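Housekeeping Practice 1
Unit 4: Drying and Putting Away
Handout, 17/03/2022
Instructor: Theda Eichhorn

Read this before the practical. Bring it with you, along with the sheet from Unit 3 on washing order.

1. Air drying and towel drying

Most plates, bowls and lids should be left to air dry. A towel that has been used for a whole load is damp by the end of it and puts back what the rinse took off. Towel drying is for glasses that spot, for knives, and for cast iron, which rusts if it stands wet.

If you do use a towel, change it when it feels damp. In the practical we allow one towel per 30 pieces.

2. Types of rack

Wire rack with tray. Holds the most. The tray collects water and has to be emptied and washed, or it grows a film.

Folding rack. Good for small kitchens. Check the hinge before loading it with heavy plates.

Wooden peg rack. A rail with upright pegs; plates stand on edge between them. It stands straight on the table, so put a folded cloth under it when the plates are wet. Wood needs more care than wire (see section 4).

3. Loading a peg rack

Start at the far end and work toward yourself. Large plates go in first. Place one plate in each gap, all facing the same way. Two plates in one gap will touch and stay wet where they touch.

Set the plate down on its edge and let it lean against the peg before you let go. Do not push a plate into a gap that is too narrow. Deep bowls do not belong in a peg rack. Turn them upside down on a cloth, with one side propped up so air gets in.

Leave cups for last and keep them off the rack altogether.

4. Care of the wood

Wipe the rail and the foot of each peg after use. Water sits where the peg meets the rail, and that is where dark stains start. Never soak the rack or put it in a dishwasher. Let it dry standing, away from the stove.

Oil it when the surface looks dull. Use food-safe oil, a thin coat, and wipe off the rest. Leave it overnight.

A loose peg should be reported to Gordon Gill in the workshop. Do not glue it yourself.

5. The table

Clear and wipe the table before the rack goes down and again after it is lifted. Crumbs show up well on a pale top, so look along the surface from the side. Keep the space next to the rack free for plates waiting to go in.

6. For the practical

Work in pairs. One person rinses and hands over, the other loads, then switch. Have your partner check the spacing before you call me over. Written answers to the questions on page 63 of the reader are due in the same session.

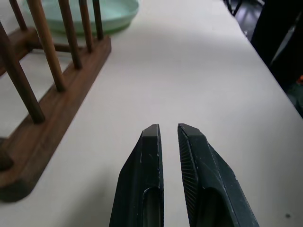 Fig. 1. Wooden rack with upright pegs on a pale tabletop.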